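Minutes - Gridmont Sewing and Pattern Circle
Meeting of 26 Jan 2019, back room at the library
Taken by Dana (Ruth out with her knee, so apologies, I type badly)

Started late, heating not on. Coats kept on till the break.

Present: Hugo Aubert (chair), Dana, Marguerite, Bev, Colleen, Tomas, Priya, Jo and Jo's sister visiting. Apologies from Ruth and the Hendersons.

1. Last minutes
Read, passed. One fix - it was Colleen who offered the dress form, not Bev. Bev would like it known she does not own a dress form.

2. Block pattern for the wrap dress
Long one. Most of the meeting really.

Hugo brought the second draft of the bodice, front and back, printed on the wide paper. Bust dart has moved to the side seam as agreed. Marguerite had sewn it up in old sheeting and wore it over her sweater, so hard to judge, but the neckline still gapes when she sits down. Stands fine, sits, gapes. Colleen says take a small wedge out of the front edge and close it up on the paper, ease the rest onto a stay tape. Tomas says it's a length problem and the front edge is just too long for anyone under 5 foot 4. Went back and forth.

Agreed to try both. Marguerite does the wedge, Tomas shortens the edge, same sheeting, same size, bring both in next time and sit down in them. Over a T-shirt please not a sweater.

Sleeve - everyone likes the shorter one. Cap has too much ease for a woven, Priya could not get it in without puckers and she tried three times. Hugo to take some out of the back half of the cap and re-walk the seam. He'll check the notches too, they are off between front and back on the bigger sizes.

Ties - left tie goes through the side seam opening, instructions currently say right. Fix. Also tie length. Bev wants them long enough to go round twice, Jo says that's a lot of fabric for a bow. Left as is for now.

Seam allowance: we said 5/8 last year and half the pieces have 1/2. Has to be one or the other. Vote, 5/8 wins, Colleen against.

3. Fabric order
Price list in from Bangash. The cotton lawn has gone up, the plain linen blend hasn't. Minimum for the trade price is 1,000 yards which is silly for us. Hugo has asked whether we can go in with the quilters, they order every June anyway. Waiting to hear.

Meantime the small order. Nine people have put names down for the navy linen. Sheet is still going round, if you want some write your yardage CLEARLY, Ruth could not read two of them last time and somebody ended up with lining.

Priya reminded us to prewash the linen before cutting. Her last lot shrank enough to lose the hem. Hot wash, tumble dry, then cut.

Interfacing - Fanus lightweight fusible, the remnant roll in the cupboard is nearly done. Bev to get another. The heavy stuff nobody likes, Tomas will take it for bag bases.

4. Money
Balance is $989 after room hire. Receipts owing from Jo (pattern paper) and Colleen (needles, chalk). Bring them or forget it, Hugo says, but he was smiling.

Talked about whether to charge for the printed patterns at the summer sale. Up to 5 dollars each seemed fair to most. Marguerite thinks the kids' apron should be free since it's only two pieces. Agreed, apron free.

5. Brolluris skirt pattern
Hugo had a note from Brolluris, the pattern company, about us teaching from their gored skirt. They are fine with it as long as every person buys her own copy and we don't trace for each other. Reasonable. Jo asked about tracing for yourself to keep the original whole, yes that's ok.

Class will be two sessions. First one measuring, flat adjustments and cutting, second one sewing up and the zipper. Colleen to teach, Priya helping with zippers. People should come with fabric already washed and pressed. Bring own shears. Last year there was one pair between six of us at one point and it was not fun.

Someone asked about lining. Not in the class, but Colleen will show how to do a half lining if there's time at teh end.
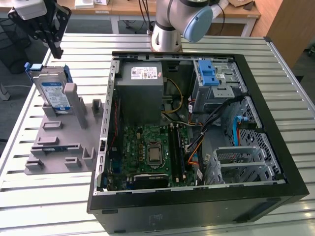 Sizing for the skirt class - remind everybody to go by hip measurement and take in the waist, not the other way. Full hip, widest part, tape level. Colleen will have a handout with finished measurments on it so people can see how much room they're getting.

6. Mending table
Tomas wants to do the mending table again at the spring market. Hems, buttons, small tears, no zippers in coats (learned that one). Needs two people per shift plus a machine. Bev offered hers if someone else carries it. Jo and Marguerite down for the morning, afternoon still open. Sign up on the sheet by the kettle.

Matching thread is the main problem, we had every shade of gray and no decent brown. Everyone please look through their tins at home and bring in spare spools.

7. Any other business
- Iron in the cupboard is spitting rust again. Do not use on anything light. Hugo will try the vinegar thing.
- Someone left a green tape measure and a thimble. With Dana.
- Jo's sister has a box of 1970s patterns, mostly size 12, some missing pieces. Will bring next time, free to anyone.
- Long tables need folding away at the end, library has asked twice now.
- Bev asked could we start earlier in winter. Will ask everyone by email.

Actions
Hugo - sleeve cap, notches, tie instructions, chase quilters, iron
Marguerite - wedge version of bodice
Tomas - shortened version, market table
Bev - interfacing
Colleen - handout, receipts
Jo - receipts
Dana - type this up, email about start time

Closed when the lights in the hall went off. Next meeting same room, Ruth to take minutes if knee allows.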